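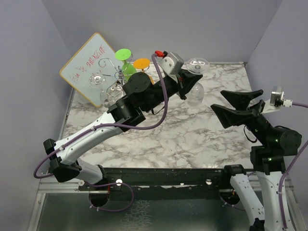 Visit Report: Tusent Manipulation Software Laboratory, Windton

A delegation from the Khoury Institute visited the Tusent laboratory in Windton on July 16, 2019. The purpose of the visit was to review the software used to plan and control two-arm handling tasks, and to decide whether it could support the Institute's own teaching program. The delegation was received by Fares Semaan, head of software.

Mr. Semaan opened with an overview of Posulano, the planning package developed on site. Posulano takes input from the cameras mounted at the wrists, estimates the position of each object, and passes a set of grasp options to the motion planner. Both arms are planned together, so that a path chosen for one is checked against the other before either is released to move.

Much of the discussion concerned stemware. Clear glass remains difficult for the perception module. The foot and the rim return few usable depth points, and the marble pattern of the tabletop can be seen through the bowl. Colored glasses, such as the green and orange ones kept on the wire rack, are located more reliably. The laboratory now trains its detector on inverted glasses as a separate class — a change that Mr. Semaan considers overdue.

The delegation was then shown the logging tools. The current archive holds 3,157 recorded runs, each stored with joint positions, gripper commands and both camera streams. Runs can be replayed against a new version of the planner without using the hardware. Members found the replay viewer clear and well documented, although the search function was slow and offered no filter by object type.

Questions were raised about licensing and about the effort required to calibrate the cameras after a cable or bracket is replaced. Tusent stated that calibration takes two staff members one morning, and agreed to supply the written procedure.

The delegation recommends that three Institute engineers attend the Posulano training course in September. Travel costs will be charged to the equipment budget.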